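Sivari Tabletop Practice Kit for Two-Armed Robots

Sivari is our simulated kitchen table for labs that want to teach a pair of robot arms to handle everyday things without wearing out a pair of real ones along the way. It grew out of work that Setsuko Yokoyama and Chiharu Imai did at Sosutora, and we have been fussing over it (happily!) ever since the first trial in July.

The method behind it is simple to tell, though it took us a good while to get right. A person guides both arms through a job a few times, and the kit then replays those runs with the objects moved, turned and swapped, keeping only the replays that still end well. In our own tests a policy trained on 18 guided runs alone finished 2 tries in 75. With the replays added, the same policy finished 70 in 75, and we were so surprised that we ran the whole thing over again before telling anybody.

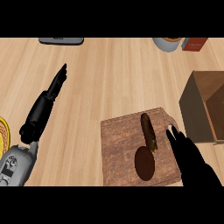 Do I need a real robot to use the kit?
Everything runs on an ordinary lab workstation, and you can train and score a policy from start to finish before you own any hardware at all. When you do move to real arms, plan on recording a few fresh runs with them so the policy can get used to the difference.

Tabletop layouts like the one with the brown cutting board and the open cardboard box come with the kit, and you can change the clutter as much as you please. We do suggest leaving some of it in, as our tidy-table policies got muddled the moment a stray plate turned up.

What you get: the simulator, the replay tool, the scoring scripts and Chiharu's setup guide, which is long but friendly. Licenses are per lab, with no limit on students. Orders and questions go through our Skukbridge office.

Page updated January 14, 2021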